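Everyone wants to argue about fingers. Soft ones, hard ones, Kovmont's, Fumov's. Two months of that in our shop. My view: wrong argument. Spend the money on cameras first.

We ran 200 tries at the mug job in March. Same two-finger gripper, same arm, Plernard controller, nothing fancy. Wrist camera only, then wrist plus head. Pick up a mug by the handle, hang it, don't knock the milk over. Sounds easy. Handles are awful. Turn a mug a bit and from low down the handle's just gone.

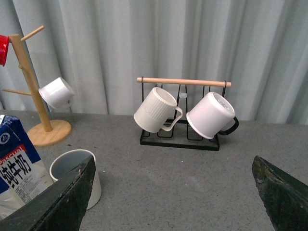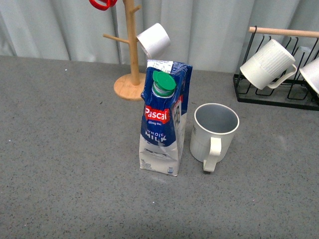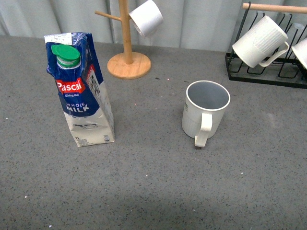
Mugs, rack, tree and milk. Wrist view first, then two from the head camera.

Look at how much of the wrist view is finger. Fine for the last 12 centimetres, when you want to see the tips. Useless for deciding wich mug to go for. The head view gives you the cup and its handle, plain as day, and loses the top of the tree. So neither one is enough. You need both, and you need them to agree on where things are, and that's where our hours went. Calibration. Not fingers.

Gumaro Ocampo disagrees with me, loudly. Says a better fingertip forgives a bad picture. Maybe, for a grab. Not for threading a handle over a peg, I've watched it miss too many times.

A fancy finger set was quoted to us at 800 dollars. A second camera and a decent mount, 60 on top of what we allready had in the drawer. I know what I'd buy. Ham arm goes on the bench next, same mugs, both cameras from the start.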